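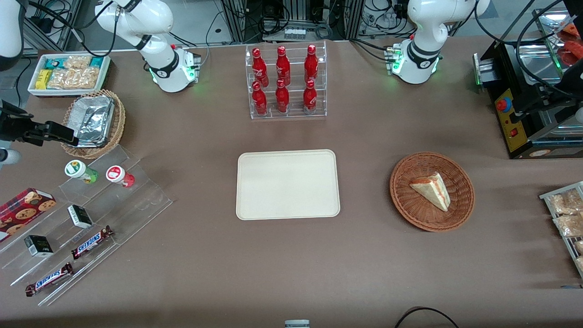 Figure 1. Snack table with a stepped display rack, packaged snacks on a tray and foil trays in a round basket.

Lindden Papers on Everyday Food Service
October – by the Lindden working group
Filed under: Food & Retail / Small Counters
7 min read

4. Display and container choice at the small counter

4.1 Layout of the table

The Skitgate study concerned the self-service snack table, a form of food service found in staff rooms, clinics and small offices where a full kitchen is not practical. Goods on such a table must be found, picked up and carried away without help. The layout therefore does much of the work that a server would do elsewhere, and the choice of holder for each type of item was treated as the main subject of this section.

Three kinds of holder are compared. The first is the stepped rack, shown in Figure 1 with small drink bottles on its upper tier and Snickers bars at the bottom. A clear rack of this type takes up little visual space and lets a customer read labels on more than one level. It is less suited to soft or uneven packages, which tend to slide forward when the item in front is removed. The second is the flat tray, which accepts bars and bags together but offers no height. In Figure 1 the wrapped bars are placed along the back of the tray, with the clear bags of crackers filling the middle.

The third holder is the round basket. In the layouts proposed by Weidemann, the basket was reserved for items leaving the table, and the rack and tray were reserved for stock. This separation was kept in the present work. Of the 21 layouts reviewed, those that used the basket for both purposes were the hardest to restock, as staff could not tell at a glance whether its contents were for sale or already chosen.

4.2 Wrapped sandwiches and baked goods

Sandwiches raise a separate problem. A filled roll in film is soft, is easily pressed out of shape, and is usually bought for its filling, so the wrap should remain visible from above. Bagged pastries can stand close together on wire shelves, where the bars hold them upright – a sandwich placed the same way may be bent at the middle. A single roll laid flat in a basket avoids this and leaves the rim free for carrying. Figure 2 gives the arrangement, with bagged baked goods on the wire rack and a small food-warming appliance close by.
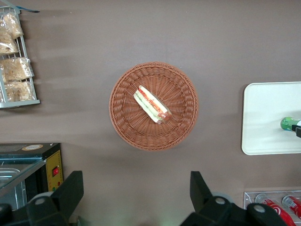 Grata, in a written comment on the draft of this section, objected that a woven base is harder to wipe clean than a smooth one and asked that a paper liner be required wherever unsealed food might be placed in a basket. The same comment accepted the basket for sealed goods and raised no concern about wire shelving.

The point on liners has been adopted in part. For sealed sandwiches and bagged pastries the liner remains optional – it hides the weave but also shifts under light packages. For any item without a full wrap, a liner or a smooth-sided container is now recommended.

Placement of the warming appliance was left open in the earlier guidance. The present recommendation is that film-wrapped goods be kept off its top surface and that its controls stay within reach when the basket is full. Shelf spacing for the wire rack is treated in Section 5, together with the 2 layouts that were withdrawn from the review.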